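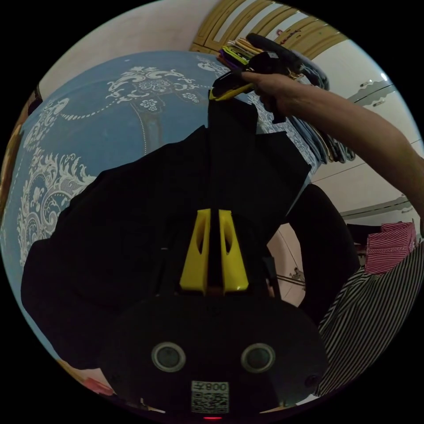
Speaker notes, student project evening
Speaker: Liis Paulauskas, for the Folach group
Time: 19 minutes, then questions. Keep water near.

Opening (slow, do not rush the names)

Good evening. My name is Liis and I speak for the group that made Folach. Folach is our student project on teaching a robot arm to handle clothes. The others are Aiguo Yuan, Lacey Whiteley and Kenneth Urquhart. Our teacher is Ginette Jacquet. Wave to Ginette.

We started in January with a different plan. We wanted to sort coloured blocks. Ginette asked us who at home has a problem with blocks. We had no good answer, so we changed to laundry.

Why clothes are hard

A block keeps its shape when you pick it up. A jacket does not. You lift the collar and the sleeve goes somewhere else, and the lining goes to a third place. Dark cloth is the worst, as the folds are hard to find on the video.

(Pause here. If there is laughter, wait.)

How we collect the examples

We do not programme each movement. A person holds one gripper in each hand and does the job, and the grippers record it. Later the arm learns from many such recordings. We work in real bedrooms, with real beds and real wardrobes, for the room itself must be part of the lesson. In our classroom everything was grey, and the first model, called Orow, became confused by the first flowery bedspread it met.

Say clearly: Orow was my model. I am allowed to be rude about it.

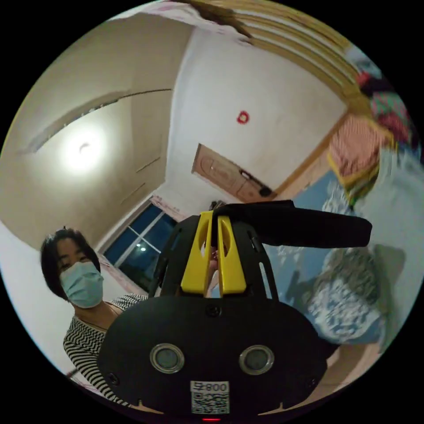 Before each round we have the same small routine. Look at the lenses, wipe them if there are finger marks, open and close the jaws two times, check that the light is on. Lacey wrote this on a card after we lost a full afternoon of recordings to one dirty lens. I was angry that day, but the card is good.

Then we agree on the task in one sentence. "Take the jacket by the collar and lay it flat." If the sentence needs the word "and" more than once, we cut the task in two.

What we learned about people

Every person handles a jacket in their own way. Kenneth goes for the collar, Aiguo goes for the shoulders. At first we thought this was a fault in the data and we tried to make everybody the same. The second model, Dizon, learned from mixed styles and did better with clothes it had not met before. I cannot prove to you that this is the only reason. We also had more recordings by then.

Results (show the table, do not read it out)

We tested Dizon on 7 garments. It laid 4 of them flat without help. Shirts went well. Trousers with a belt did not go at all, please do not ask for a demonstration.

What is next

Sunen will be the third model. Aiguo wants to add hangers. I want to finish folding first. We have not settled this, and if somebody asks, let Aiguo speak, he is more polite.

Thanks to the families who let us into their bedrooms. Questions now. Repeat each question into the microphone before the answer.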